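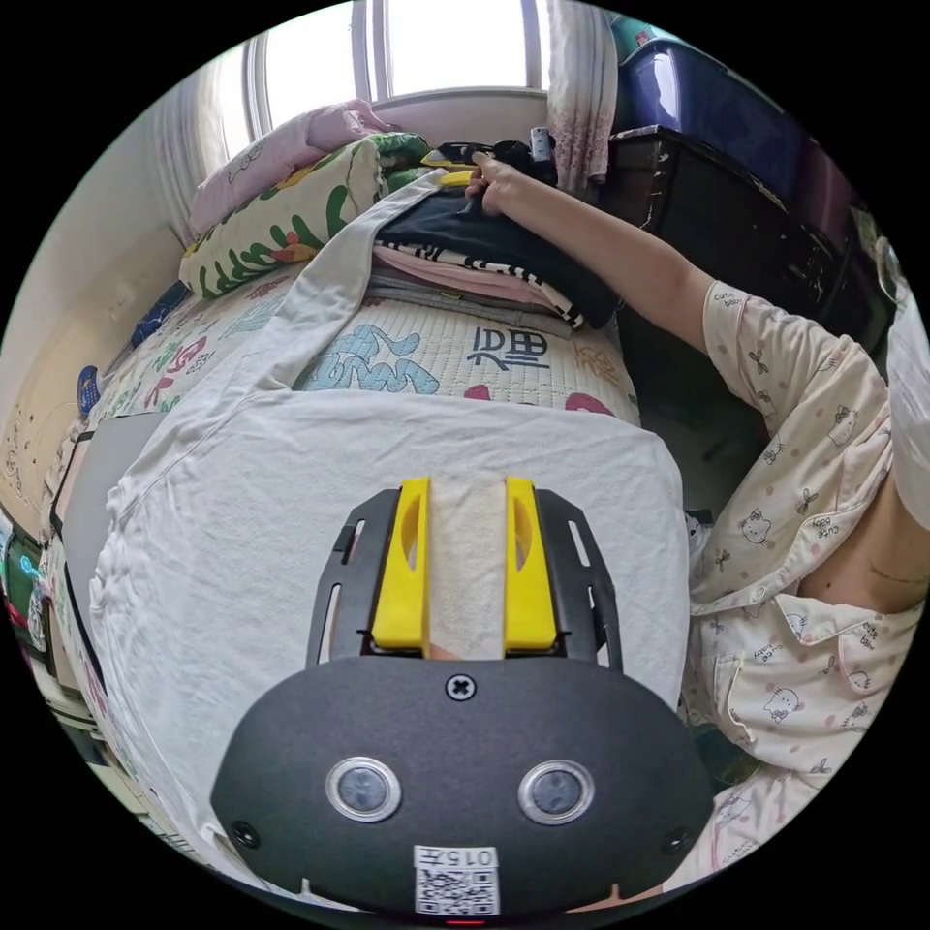 Equipo de Captura Doméstica · Proyecto Zarmont
Guía de puesta en marcha de la pinza manual

4. Grabación de tareas con tela en dormitorio

Este apartado se aplica a sábanas, fundas, toallas y ropa doblada. Para cocina y baño, consulte el apartado 5. Antes de empezar, la pinza debe estar calibrada (apartado 3) y dada de alta en Eketden.

4.1 Preparación

1. Compruebe el número de la etiqueta frontal, encima del código QR. En la foto es la unidad 015. El número tiene que coincidir con el de la hoja de préstamo.
2. Escanee el código QR con la aplicación y espere a que aparezca el nombre de la tarea.
3. Limpie los dos sensores redondos con el paño seco del estuche. No use alcohol.
4. Abra y cierre los dedos amarillos 3 veces, sin nada entre ellos. La almohadilla de esponja no debe quedar doblada ni asomar por un lado.
5. Abra las cortinas. Si la luz del día no basta, encienda la lámpara del techo y déjela encendida hasta terminar la serie.

Nota: no hace falta ordenar la habitación. Almohadas, ropa apilada, cajas y estanterías se quedan donde estén. Retire únicamente documentos, fotografías familiares y pantallas encendidas.

4.2 Grabación de un episodio

1. Coloque la tela sobre la cama en la posición inicial que indique la aplicación (extendida, arrugada o doblada).
2. Apoye las puntas de los dedos en la tela y quédese quieto hasta oír el tono de inicio.
3. Cierre la pinza sobre un pliegue. Un borde plano resbala con facilidad.
4. Levante, traslade y suelte a velocidad normal. Evite los giros bruscos de muñeca, que hacen perder el seguimiento de la posición.
5. Vuelva a apoyar las puntas y pulse Fin.

Cada episodio puede durar hasta 6 minutos. Si se pasa, la aplicación lo corta y hay que repetirlo.

PRECAUCIÓN: no apriete los dedos contra el colchón con el peso del cuerpo. El soporte negro de brazos ranurados se deforma y obliga a recalibrar.

PRECAUCIÓN: no afloje los tornillos del cuerpo. Si alguno tiene holgura, devuelva la unidad.

4.3 Episodios fallidos

Si la tela se cae o se engancha, no detenga la grabación. Recójala con la pinza y siga. Los agarres corregidos también se usan en el entrenamiento y se marcan como «Recuperación» al guardar. Descarte el episodio solo si los sensores han quedado tapados por completo o si ha tenido que tocar la tela con la mano libre.

4.4 Envío

1. Conecte la pinza al cargador y espere a que termine la copia.
2. Revise la lista y borre los duplicados.
3. Pulse Enviar. La entrega semanal se cierra el viernes.

El objetivo de la serie Chávez es de 3.000 episodios válidos entre todos los hogares. Los envíos posteriores al cierre de mayo pasan a la serie Brotton.

Incidencias con las unidades o con los permisos de grabación: Capucine Texier, desde el menú Ayuda de la aplicación. Indique siempre el número de la etiqueta.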